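Re: [Carkholm list] sleep diaries — is anyone still keeping one?

Date: 14 December 2023
From: Tien-fu Chow
To: Carkholm peer support list

Hi all,

Sorry it's taken me a while to get to this one. I've been meaning to answer Yip properly and kept starting and stopping. I'm quoting the bit I'm replying to, as I know some of you read this on your phones and the thread has got long.

> My nurse has asked me to keep a sleep and mood diary again and I'm
> dreading it. Last time I ended up lying awake worrying about what
> number I'd have to write down in the morning. By the second week I
> was making it up on the bus to my appointment. Is anyone still
> keeping one, and does it help with spotting a high before it gets
> going? Also does anyone share theirs with family? Mum is keen and
> I'm not sure I am.
>
> Yip

Yip, I laughed at the bus, because I've done exactly the same (mine was in the waiting room, with two different pens so it would look like two different days!). I've been diagnosed bipolar for a good while now and I've started and dropped more diaries than I'd like to admit. The one I'm on at the moment has lasted since September, so I'll tell you how it goes, and you can take whatever's useful and bin the rest. Usual thing, I'm only speaking for me, and your nurse knows you and I don't.

1. I stopped writing down hours

Hours were what did me in. I'd look at the clock at three and do the sums, then look again at four and do them again, and of course after that there was no chance of dropping off. Now I write one word after breakfast: fine, short or bad. If I've had two shorts in a row and I feel brilliant, that's my sign. Feeling rotten after a short night is just being tired. Feeling wonderful after one is when I ring somebody.

I did ask my nurse whether the one-word version was enough for her and she said she'd sooner have that every day than a beautiful chart with holes in it. Yours may want more, so do ask. There might be a middle way, like bedtime and getting-up time and nothing in between.

2. It lives in the kitchen

I tried keeping it by the bed and it just sat there looking at me. It's been next to the kettle ever since, on the shelf with the tins and all the other clutter, and I fill it in while the tea brews. I've missed some days, mostly weekends. I used to go back and fill in the gaps and I don't any more. A gap is a gap.
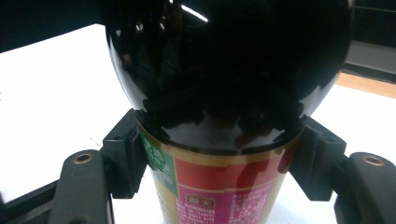 3. My list of early signs

This is the part that has helped me most, more than the sleep bit. I wrote it with Gruramov (the Tuesday group, for anyone newer on here) and it took the whole session because everyone kept chipping in. There are 4 things on mine. I start sending long emails late at night — yes, I know, it's half past six as I write this, I checked. I get cross with slow walkers. Music sounds better than it should. And I start buying things for other people, which feels like kindness at the time. The year I was last in hospital I'd spent nearly £1000 on presents in a month, and I couldn't have told you who half of them were for.

Yours will be different, and the odd little ones are often the best. Someone in the group had "rearranging the spice rack" on theirs and their sister spotted it before they did.

4. Sharing it with your mum

Hmm. I went back and forth on this one with my brother. He wanted to see everything and I felt like I was handing in homework. Then I showed him nothing, and he worried, and he kept asking if I'd slept in that careful voice people use. What we've settled on is that he has the list of signs and I keep the diary. He's allowed to mention a sign once, and I'm not allowed to bite his head off. I've managed the second half of that most of the time.

You could try saying to your mum what you'd like her to do if she's worried, instead of giving her the pages. Mine goes: say it to me first, and if I brush you off and you're still worried the next day, ring the team. He's used it one time and I was furious, and then a few weeks later I wasn't.

Couple of other bits while I'm here. Kelau asked about printed sheets. I've got a stack of 50 of the plain ones left over and I'll bring them to the January meet-up, they're one side of A4 and there's no tiny writing. If you can't make it, email me off list and I'll post you some.

And the room at Carkholm is ours until the 29th, then it's shut till after New Year. If the gap is a hard one for you please say so on here, as a few of us will be checking our messages over the holiday and would be glad of the company ourselves.

Let us know how you get on with it, Yip. And if you end up doing it on the bus again, at least take two pens.

All the best,
Tien-fu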